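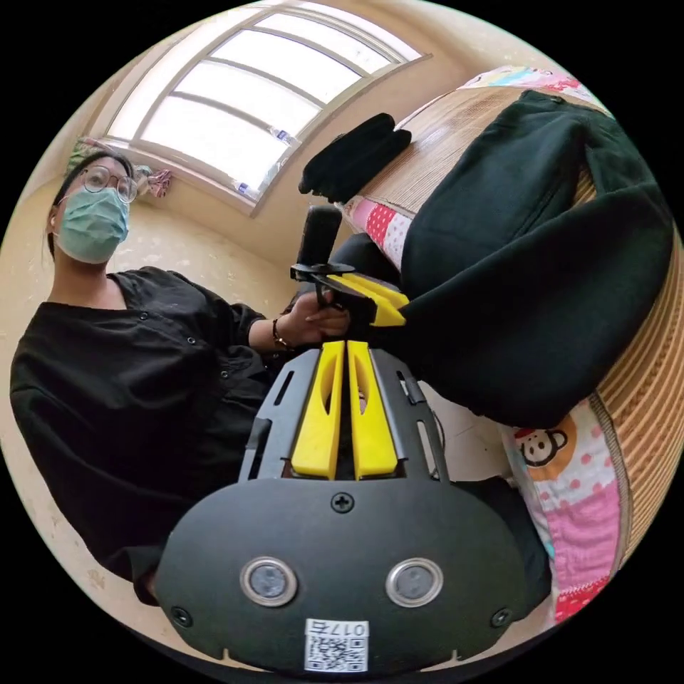

The Timach student club teaches a gripper to fold laundry, and I went along to the visiting afternoon expecting a hall with banners. I got a bedroom. The first thing I learned was to stay off the bed, which had a bamboo mat on it and was therefore the workbench. Club members work with hand-held grippers with yellow fingers, and the green heap of clothing lying across the mat was, I was told, an intermediate exercise. Gemma Dobson, who runs the schedule, gave me a 15-page handout and a look that said there would be no coffee. Trousers are in chapter 2. Socks have been postponed until September.

Ross MacBrayne talked me through the scoring. A fold gets points for straight edges and loses them for sleeves that escape. The club record is 39 garments in one session, set by Henrique Arruda, who mentioned it twice on the stairs.

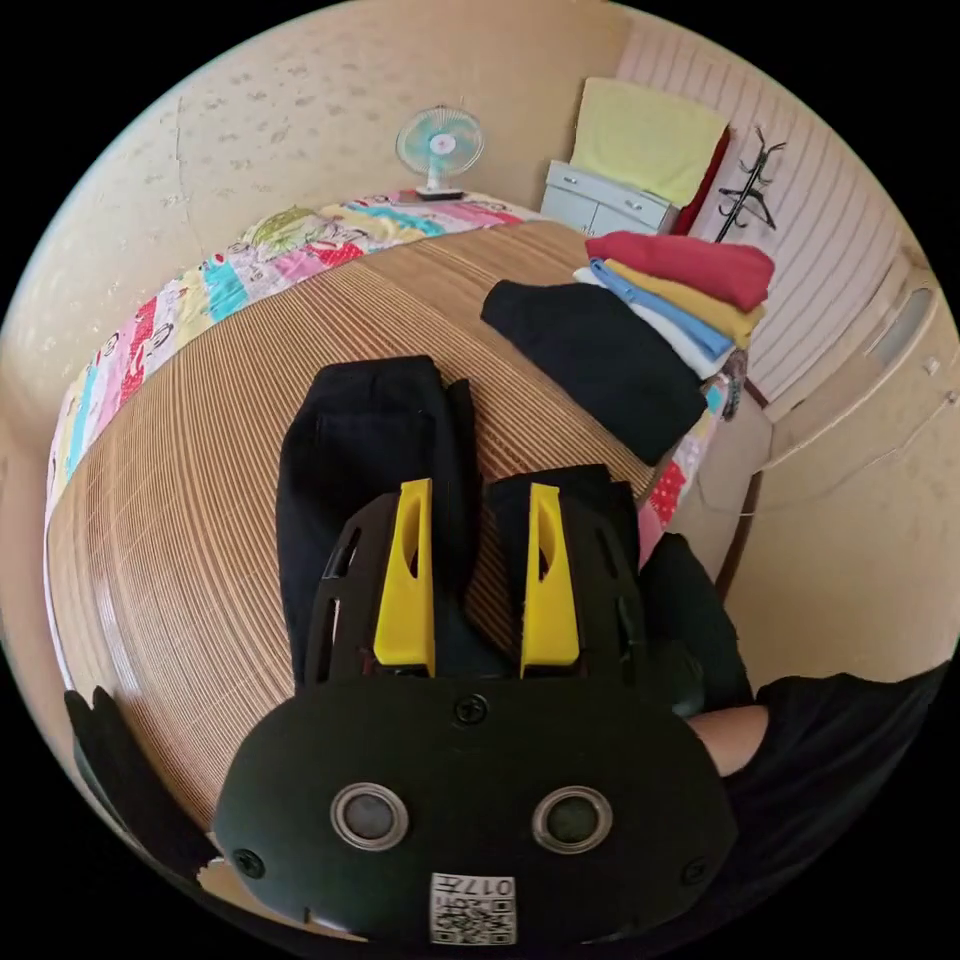

Do you need to know any programming to join?

Most new members don't, and the first month is all folding by hand. The club asks for patience and clean laundry.

I signed the guest book and went home to my own pile, still unscored.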